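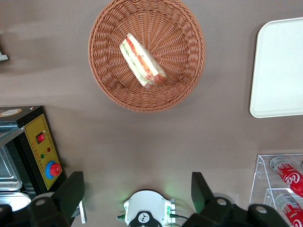

軽食カウンターに双腕ロボットを入れるときの段取り(売り場で働く人のための手引き)

ブレスティバの社員向け軽食カウンターで、盛り付けと受け渡しの一部をロボットアームに任せるようになって、そろそろひと回りしました。ほかの拠点の方から「うちでもやってみたいけれど、何から手をつければいいの?」というお便りをたくさんいただくので、思い切って一本の記事にまとめてみます。少し長くなりますが、お茶でも飲みながらゆっくりお付き合いください。機械の設定そのものは導入業者のバゲリさんの手順書に書いてありますので、こちらでは売り場に立つ人の側の話を中心に書きますね。

用意するもの
・今の仕事を書き出すための紙とペン(パソコンより紙のほうが、みんな気軽に書いてくれます)
・かご、トレー、透明のアクリル棚
・位置決め用のマスキングテープ
・朝と夕方に書き込む引き継ぎノート

手順1 まず、今の仕事を全部書き出す
いきなりロボットの話を始めないのがおすすめです。私たちのところでは、カウンター歴のいちばん長いメラハト・ジャンポラトさんに一日分の動きを書いてもらったら、なんと54項目になりました。「サンドイッチをかごに入れる」のような誰にでも思いつく仕事から、「顔色の悪い人に声をかける」まで、ぜんぶです。最後のような項目は絶対に消さないでください。あとでいちばん大事になります。

手順2 任せる仕事を四つまでにしぼる
書き出した紙を囲んで、みんなで丸をつけていきます。私たちが最初に選んだのは、サンドイッチをかごに移すこと、飲み物を棚から取ってトレーに載せること、袋菓子を渡すこと、そして空いたかごを戻すことの四つでした。欲ばってもっと増やしたくなるのですが(私がまさにそうでした!)、最初の一か月はぐっとこらえましょう。

手順3 置き場所を決めて、テープで印をつける
人は、かごがちょっとずれていても気にせず手を伸ばせますよね。ロボットのほうは、置き場所がそろっているとずいぶん仕事がしやすくなります。かごとトレーの下に小さくテープを貼っておいて、補充のたびにそこへ戻す。これだけのことですが、慣れるまでは意外と忘れます。サンドイッチはフィルムがぴんと張っているものを選び、端がだらりと余っているものは包み直してから並べてください。

手順4 人の立ち位置も決める
置き場所と同じくらい大切なのに、つい後回しになるのがこれです。アームの届く範囲には、動いている間は手を入れません。補充をするときは必ず声に出して「止めます」と言い、止まったのを見てから手を伸ばします。赤い非常停止ボタンの場所は、新しく入った方には初日の朝いちばんに覚えてもらい、責任者の立ち会いで一度は自分の手で押してもらいましょう。押したことのないボタンは、いざというときになかなか押せないものです。押したからといって叱られることはない、ということも一緒に伝えてくださいね。

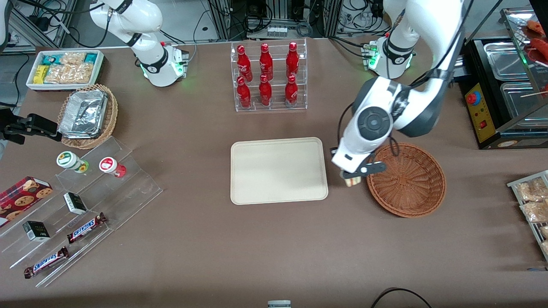 手順5 最初の週は人が隣について見守る
動き出したら、混まない時間を選んで、誰かひとりが横につきます。見てほしいのは速さよりも、食べ物の持ち方と置き方です。やわらかいものが強くはさまれていないか、かごのふちに当たっていないか。気づいたことはその場でノートに書きます。ヴァンデルレイア・コウチーニョさんの「今日は端に寄せすぎ。お客さまが取りにくそう」という一行のおかげで、かごの向きを変えたこともありました。こういう目は、長く売り場に立ってきた人ならではだと思います。

ちなみに試運転の期間には、失敗も含めて2357回の受け渡しを記録しました。数字だけ見ると立派ですが、ノートのほうがずっと役に立ちましたよ。

手順6 空いた時間の使い道を先に話し合う
ここがいちばん心配される方の多いところかもしれません。「私の仕事がなくなるの?」という質問は、私たちのところでも最初の説明会で出ました。出て当然ですし、出ないほうがかえって心配です。ですから、機械が届く前に、勤務時間をどうするのかをはっきり紙に書いて渡しておいてください。私たちは勤務時間を減らさないことを約束し、空いた分を温かい料理の仕込みと、アレルギーの相談に回しました。

変わったことは正直いろいろあります。昼どきに80人以上が並ぶ日でも、手首の痛みを訴える人が減りました。一方で、ジャンポラトさんは「手を動かしながらおしゃべりするのが好きだったから、しばらくは手持ちぶさただった」と話してくれました。今はカウンターの手前に立って、注文を聞きながらおしゃべりしています。トトロウの拠点では逆に、見守り役が一人に偏って疲れてしまったそうなので、当番は必ず半日で交代してください。

困ったときは
・つかみそこねが続くとき:まず商品の向きと、テープの印からのずれを見ます。そのあとで業者に連絡しましょう。
・食品が落ちたとき:アームを止めてから拾い、その商品は下げます。再開の操作は当番の責任者にお願いしてください。
・お客さまが手を伸ばしてしまったとき:迷わず停止です。説明はあとからで大丈夫。

引き継ぎノートのひな形は、テラーンロウの共有棚に置いてあります。自分の売り場に合わせてどんどん書き換えて使ってください。三月には手順3のテープの貼り方を見直す予定ですので、よい工夫があればぜひ教えてくださいね。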